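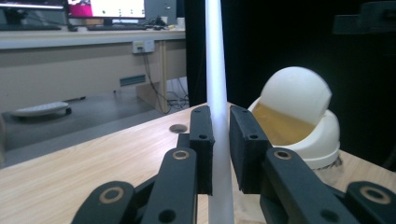
Hedegaard Customs Services prepares and files import and export declarations for manufacturers, wholesalers and specialty retailers whose goods move through the port of Skirkine and the inland terminal at Cluvthorpe. The company does not own trucks, ships or warehouses. Its work is the paperwork that allows a shipment to cross a border lawfully, and much of that work begins with a plain description of an object. A long white rod, smooth on the outside and slightly narrower toward the top, may be entered under a number of tariff headings depending on what it is made of, how it was formed and what it is meant to be used for. Our classification staff are trained to ask for those facts before a shipment is booked, and to record the answers in a form that an inspecting officer can follow.

## Our History

The company was formed when two brokerage practices, Hedegaard and Relov, agreed to combine their client books and operate from a single office in Cluvthorpe. Hedegaard had served importers of machine parts and building hardware. Relov had handled farm supplies, seed and packaged foods, and brought with it a long familiarity with permits and inspection certificates. The Hedegaard name was kept for the combined firm. The Relov name continues in our document management system, which clients use to upload commercial invoices, packing lists and certificates of origin.

A second office was opened in Skirkine to place entry staff within walking distance of the port authority and the examination sheds. The two offices share one set of procedures and one client file, so that a question raised in either location can be answered without a transfer of records.

## What We Do

Our services are arranged under the following headings. Clients may engage the company for any one of them or for all of them together.

- **Entry preparation and filing.** Declarations are prepared from the client's documents, reviewed by a second member of staff and submitted electronically. Entries for ocean freight are normally filed before the vessel arrives.
- **Tariff classification.** We maintain a product database for each client, with the heading assigned to every item and a written note of the reasoning behind it.
- **Valuation review.** Staff examine the declared value of goods for items that are often left out, including tooling supplied to the maker, royalties and selling commissions.
- **Origin and preference claims.** Where a trade agreement provides for a reduced rate of duty, we collect the supporting statements from suppliers and keep them for the required period.
- **Duty recovery.** Goods that are imported and later exported may qualify for a refund. We prepare the claim and trace the goods from entry to export.
- **Record retention.** Complete entry files are stored in the Relov system and can be produced on request for an audit.

The company currently maintains classification records for 1,713 active product lines. Each line is reviewed when the tariff schedule is revised in July, and the client receives written notice of any change in heading or rate before it takes effect. 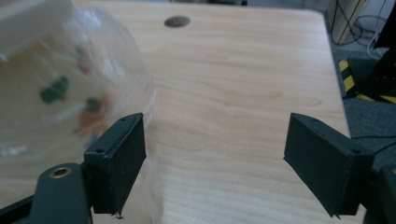 *A light-colored wooden tabletop with a small dark oval set into the surface.*

## How a New Account Is Opened

A prospective client is first asked for a power of attorney and a list of the goods it expects to import during the coming year. We then request copies of recent entries, if there are any, together with the invoices that support them. These are compared line by line. Differences in description, quantity or value are set out in a letter, and the client decides with its own legal advisers how they should be addressed.

Once the review is complete, a named account representative is assigned. The representative remains the client's point of contact for routine filings, holds and requests for information. Accounts with more than 100 entries in a year are also assigned a classification specialist, who meets with the client's purchasing department before new products are ordered.

Fees are charged per entry and are published in a schedule that is provided with the account agreement. Government duties, terminal charges and examination costs are passed on at the amount billed, with a copy of the original invoice attached.

## Training and Standards

New entry staff complete 6 months of supervised work before they are permitted to file without a second signature. During this period they rotate through both offices and spend time with the classification group. All staff attend continuing instruction in valuation, restricted goods and the handling of confidential business information.

Errors are corrected promptly and disclosed to the client in writing. Where an error was made by the company, no fee is charged for the corrected filing. A summary of corrections is reviewed by management each quarter, and procedures are amended where the same mistake has occurred in separate accounts.

## The Clients We Serve

The company serves 401 client accounts. Most are small and midsize businesses that do not employ a customs specialist of their own. Some import a single container each season; others receive mixed shipments every week by ocean, air and road. We also act for freight forwarders that need a broker at Skirkine on behalf of customers elsewhere.

The company does not accept accounts in firearms, live animals or hazardous waste. Inquiries concerning those goods are referred to brokers that hold the appropriate permits.

## Offices and Inquiries

The Cluvthorpe office is responsible for new accounts, classification, duty recovery and billing. The Skirkine office is responsible for port filings, examinations and document pickup. Written inquiries may be addressed to either office and should include the company name, a general description of the goods, the country of origin and the expected date of arrival.

*Page last revised June 4, 2022.*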